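Chamado 157 – Garra perde o prato de papel durante a elevação
Projeto: Codenach (clube de robótica, turma da tarde)
Aberto por: Yi-an Um
Responsável: Pascual Cáceres
Prioridade: média
Estado: em observação
Aberto em: dezembro de 2019

Descrição do problema
Na tarefa de pôr a mesa, o braço fecha a garra na borda do prato, começa a subir e o prato escorrega antes de chegar à altura de transporte. Acontece com os pratos de papel. Com os de plástico, mesmo programa e mesma posição inicial, não acontece. O erro não aparece no registro do controlador – para ele a garra fechou e o movimento terminou normalmente.

Passos para reproduzir
Carregar a rotina "prato_borda" a partir da posição de repouso.
Colocar o prato de papel na marca da mesa.
Executar sem alterar a velocidade.

Comentário – Pascual Cáceres
Yi-an, qual é o valor de força que está no arquivo de configuração? O padrão da biblioteca Gilchrist é baixo e foi pensado para peças rígidas. Confere também se a garra foi zerada depois da troca dos dedos.

Comentário – Yi-an Um
Força em 250, é o padrão. Não zerei depois da troca. Zerei agora e repeti: o prato ainda escorrega, só que mais tarde na subida.

Comentário – Pascual Cáceres
Então são duas coisas. Sobe a força para 400 e avança o ponto de pega uns 2 cm para dentro da borda. Do jeito que está, os dedos pegam só a beirada. Não mexe na velocidade por enquanto, para sabermos qual mudança fez efeito. Manda uma imagem da câmera do punho com a garra fechada.

Comentário – Yi-an Um
Alterei os dois valores e salvei como "prato_borda_2". Imagem com a garra fechada na borda:

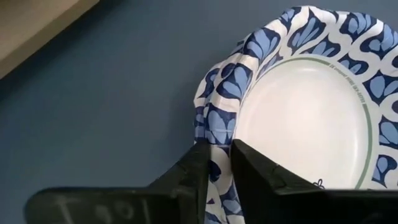 Câmera do punho, garra fechada na borda estampada do prato de papel.

Comentário – Pascual Cáceres
O contato está bom, a borda entrou entre os dedos. Mas o papel está dobrando bastante. Para a demonstração em Plosdale isso não tira pontos, o regulamento só fala em prato rasgado ou caído. Para o exercício da Pillwood em abril tira, então vale procurar um valor intermediário de força.

Comentário – Yi-an Um
Certo. Vou deixar 400 na rotina da demonstração e abrir outro chamado para a deformação. Falta repetir com o prato girado na marca.

Pendências
Testar forças entre 250 e 400 com o novo ponto de pega.
Incluir a zeragem da garra na lista de verificação após troca de dedos.
Registrar a altura da subida em que o prato escorrega, se voltar a acontecer.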